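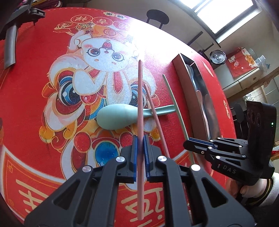

Lorna Samonte

Re: [Taltville neighbors] Potluck in July, which hall?

> Has anybody looked at the Eide Street hall? The Melico room wants
> a deposit now and I don't think we should pay one. Also, are we
> doing paper plates again or real ones? We ran out of forks by the
> time the pies came out last year.

I went over to the Eide Street hall after work. The main room holds 200 seated, so we would fit with space for the kids' tables. The kitchen has 2 ovens and one big fridge. The freezer is broken and they don't expect to fix it before July, so anyone bringing ice cream should bring a cooler too.

They don't ask for a deposit. You pay when you pick up the key, and the key has to be back by 10 the next morning. Parking is on the Pludard Road side. The front lot belongs to the dentist and they do tow.

On plates, I would go with paper. There is no dishwasher and the sink is small. I still have most of a box of 1,000 napkins in my garage, so please don't buy any. Forks we do need. I can get them when I get the coffee.

The hall's tables are long ones, 8 feet, and they wobble a bit on the stage end. If you have round ones at home that fold, let me know how many and whether you can haul them. Tablecloths can be anything. Red, plaid, leftover holiday ones, whatever you own.

I told them I'd call back with a yes or no. If you would still prefer Melico, write to the list before I do that.

Lorna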